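Inda is back at work at Cusbridge

9/8/26

Good news from the ground floor! Inda, the two-armed robot that has been practicing grocery handling at Cusbridge, is running again after a full service of its wrists and hands. The job took 3 days, one less than planned, and everyone who has tried it since is delighted with how smoothly the fingers close.

The trouble started small. The right wrist had begun to drift a little after every long session, so a hand sent to the edge of a basket would arrive a bit low. Nikola Kneževič, who looks after the machine for Kincombe, traced it to a worn cable clip that let the wrist wiring tug on the joint. He swapped the clips on both sides — cheap parts, fiddly work — then went over all 34 fasteners in the arms with a torque driver. Two were loose.
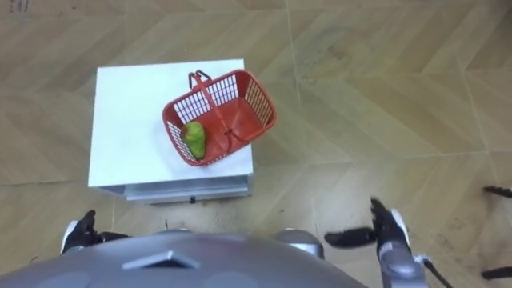
After that came calibration, my favorite part to watch. Each arm goes to a set of known points above the white table, stops, and the controller records how far off it is. Then the basket work begins: reach, close on the rim, let go, back away, again and again with a single piece of fruit inside. Nikola asks for 100 clean cycles before he signs the log, and a miss sends the count back to zero. His first try ended at almost 30. He moved one offset on the right side, started over, and got the whole run by late afternoon. There was clapping!

The service sheet has changed too. The cable clips now get checked every week, and the finger pads will be wiped down before each session instead of after. Echeverría, the shop that machined the new clips, is sending a spare set to keep in the drawer by the charger.

The next full service is set for March. Until then Inda is on its regular schedule, with pears this week and something heavier after that — Nikola is pushing for melons.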